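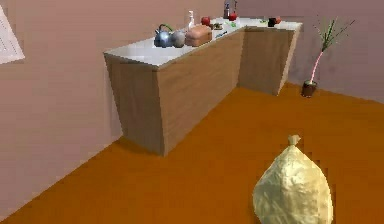 Countertop and Table Finishing Oils: Frequently Asked Questions

Last revised 4th January

General

What is a hardwax oil?
A hardwax oil is a blend of drying vegetable oils and dissolved waxes. The oil part soaks into the upper fibers of the wood and hardens there by reacting with oxygen. The wax part stays close to the surface and gives most of the water resistance. The cured layer is much thinner than a varnish film and can be repaired in one area without stripping the whole top.

Which products does this page cover?
Elta is our standard clear hardwax oil for indoor horizontal surfaces. Stakent is the pigmented version. Drorum is a maintenance oil with a lower solids content, meant for surfaces already finished with either of the other two. It should not be used as a first coat on bare wood, as it does not build enough protection.

Can these oils be used on laminate, melamine or stone-look composites?
No. The oil has to penetrate. On a sealed surface it will sit on top, stay tacky and collect dust. If you do not know what your top is made of, put a drop of water on an unseen spot such as the underside. If the drop has not darkened the surface at all after ten minutes, the material is either non-porous or already sealed.

Preparation

How fine should I sand?
Finish at 120 or 150 grit for most hardwoods. Dense species such as maple can stop at 120. Sanding finer than 180 closes the grain and reduces uptake, and the finish wears sooner. End grain is the exception and may be taken to 220 so that it does not go much darker than the face.

Do I need to raise the grain first?
It is recommended for tops near a sink. Wipe the sanded surface with a damp cloth, let it dry fully, and knock back the raised fibers with the last grit used. Do not sand through to fresh wood or the fibers will rise again at the first spill.

Can I go over an old varnish?
No. All film finishes have to be removed down to bare wood. Old oil finishes are usually compatible if they are fully cured and free of silicone polish. Silicone contamination shows up as small round craters in the wet coat. If you see them, wipe everything off at once with the recommended thinner and clean the top again before going further.

Application

How many coats are needed?
Two thin coats on bare wood. A third coat adds little on a table and tends to leave a glossy, soft surface. Around sinks, a third coat on the cut edges and the underside of the overhang is worthwhile.

How thin is thin?
Thinner than most people expect. One liter of Elta covers 153 square feet in a single coat on sanded oak. If a liter is gone well before that, the coat is too heavy. Spread the oil with a white pad or a short-nap roller, wait 5 minutes, and remove everything that has not been absorbed.
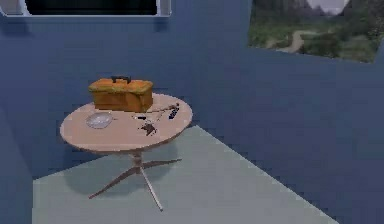
Round tops need slightly different handling from straight ones. Work across the full width in the direction of the grain, and leave the rim until last. Oil pushed over the edge runs down and forms a ridge on the lower corner – check it with a finger after wiping, as the ridge is hard to see while wet.

How long between coats?
Overnight at normal room temperature and moderate humidity. In a humid July the wait can double. The first coat is ready when a light rub with a gray pad makes a dry powder. If the pad drags or gums up, wait longer.

Can I add my own pigment?
We do not support it. Pigment displaces binder, and past a certain load the coat will chalk. Use Stakent for the first coat and Elta for the second. Stakent in both coats gives a deeper color but shows lap marks more readily.

Curing and use

When can the top be used?
Light use is possible after 2 days. Full cure takes longer, and until then the surface should not be covered. Rugs, rubber mats, plastic film and appliances with soft feet block oxygen and can leave permanent marks. Keep standing water off the surface throughout.

Is the cured finish heat resistant?
It tolerates a warm cup. A pan straight from the burner will leave a white or dark ring. White rings are moisture in the wax and often respond to a thin wipe of Drorum. Dark rings are scorched wood and must be sanded out.

Why does the oil smell for so long?
The smell comes from the curing reaction and fades as it finishes. In closed cabinets and drawers it may stay for more than 5 weeks. For that reason we advise against oiling drawer interiors.

Safety and storage

Can used rags catch fire?
Yes. Rags, pads and sanding dust soaked with drying oil heat up as they cure and can ignite without any flame or spark. Spread them flat outdoors in a single layer until stiff, or put them in a metal container filled with water and close the lid. Never leave them in a pile or a trash bag.

My can has a skin on top. Is it still good?
Cut the skin out, do not stir it in, and strain the rest through a paint filter. If the liquid below is stringy, discard the can. Thin it no further – thinner does not reverse the reaction.

What is the Adeyemi scale printed on the older labels?
It was our in-house sheen rating, which ran from matte to satin. It has been replaced with plain wording on all current cans. The formulas were not changed at that point, and old and new cans of the same sheen may be mixed.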